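Brakari Youth Baseball: where we've got to this summer
For the Clevon Fund, 3 August 2019

Hello all, and sorry this is a week later than I promised. We had a rained-off double-header to fit back in and it ate every spare evening I had!

The short version is that we're in good shape. We have 66 children signed up across the under-12s and under-15s, and the Thursday session at Marín Park has got so busy that we've split it in two. The little ones start at five and the older lot come on after them (they'd all stay till dark if we let them).

You gave us 2,720 pounds in the spring. Most of it has gone on helmets, catcher's gear in two sizes and a proper portable backstop, which replaced the fishing net we'd been tying to the railings. I've kept 330 pounds back for umpire fees in the last part of the season. Receipts are all scanned and in the folder I shared with you, apart from the one for baseballs, which I'm chasing.

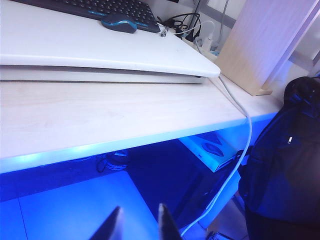 Results so far

The under-15s have won six and lost four, and two of those losses were by a single run. The away game at Bumau was the best I've seen them play. We were three down going into the last inning, loaded the bases on a walk, and then came a double down the left-field line that cleared the lot. We held on in the bottom half with a very shaky pop-up catch behind second. I had no voice left on the Monday.

The under-12s have had a harder time of it. They've won twice, and pitching is the trouble: we've only got two who can find the strike zone for more than an inning, and I won't go over the pitch limits just to win a game in July. 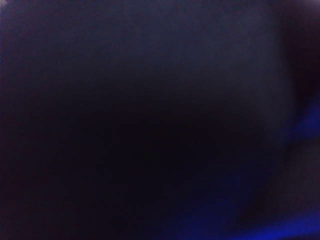
So we've brought in Saturnino Alcaraz to run a pitching group before the main session. He played at a decent level and he's very patient, and he has them throwing at a towel pinned to the fence for half an hour before anyone picks up a bat. Walks are already down a bit, though I'd want a few more games before I make any big claims.

We've had a few bumps too. The mound at Marín Park is still too flat and the council say they can't look at it till autumn. Our second scorer has moved away, so I'm doing the book and coaching third base at the same time, which is as messy as it sounds. 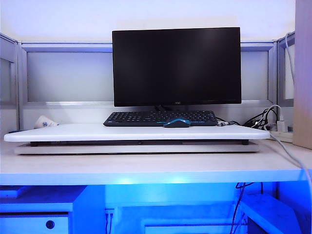
I'd also like to get two more parents through the umpiring course before the season ends, because paying someone for every home game won't work next year. The money I've held back should cover both things if the course fee stays where it is.

We've got four games left, three of them at home. Do come along to one if you can, and bring a chair! I'll send the final accounts once the last umpire has been paid.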